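Robot Learning, Unit 5
Reading demonstrations from the head camera: action chunks and the two-arm pick
Notes prepared by Oleksandra Sirko. Corrections to Jailson Falcão.

5.1 Where we are

Unit 4 ended with single-step behavior cloning. The policy takes one observation and returns one action, and the training loss compares that action with the one the operator gave. We saw that small errors in the first second of a run push the arm into states the training set does not cover. The error then grows with the length of the task.

This unit covers action chunking. The policy takes one observation and returns the next k actions as a block. All or part of the block is carried out before the policy is called again. With k = 20, a run of a given length needs one twentieth as many policy calls, so there are fewer points at which the policy can change its mind.

5.2 The Doscombe tray set

The data for Assignment 3 is the Doscombe tray set: 86 demonstrations, all teleoperated, all with two arms. Each time step holds the head camera image, the joint positions of both arms, and the commanded joint positions. The commanded positions are the training target. Do not train on the measured positions. They lag the commands, and a policy trained on them comes out slow and weak at contact.

Before writing any code, page through several episodes and note the relation between each hand and the nearest object. Most of the hard frames are the ones just before contact.

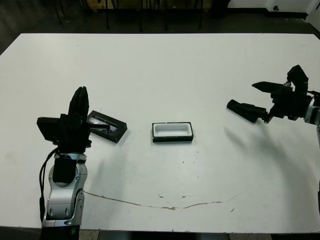 Figure 5.2. Head camera view, two arms and two trays. One finger of the left gripper overlaps a corner of the tilted tray; the right gripper is open and clear of both.

Two points about Figure 5.2 matter for the method. First, a single image does not settle whether the left finger is touching the tray or is still above it. The overlap in the image fits both cases. The joint positions narrow this down, and a short history of them narrows it further. Second, the grippers cast soft shadows on the white tabletop. A shadow moves with the hand, so an image encoder can learn to use it as a height cue. This helps as long as the lamps stay put. Section 5.4 comes back to it.

5.3 Overlapping chunks

If the policy is called at every step, each time step is covered by up to k predictions made at different times. The Wibisono code averages them with exponential weights:

w(i) = exp(-m * i)

where i = 0 is the oldest prediction. The weights are divided by their sum. A small m brings new observations in faster. A large m gives smoother motion but a slower response.

Averaging assumes the predictions agree on the plan. Suppose half the demonstrations reach for the left tray first and half for the right. A policy trained with a squared loss may then predict a path between them, and averaging will not repair that. Use the latent-variable model from Section 4.6 for such data.

5.4 Result to reproduce

On our rig, over 44 trials per setting, the chunked policy (k = 20) finished more picks than the single-step policy. Most of the gain came in the approach phase. Once the tray was held, the two were hard to tell apart. With the lamps moved, both got worse - the chunked policy by more, as it commits to a bad height estimate for longer.

5.5 Assignment 3

(a) Train with k = 1, 5 and 20 on the same split. Keep whole episodes together when splitting.
(b) Plot validation error against position in the chunk.
(c) Mask the shadows in the validation images and repeat (b) for k = 20.
(d) Explain in one paragraph why a low validation error does not guarantee a high success rate.

Submit the plots and the config file through Bruvier.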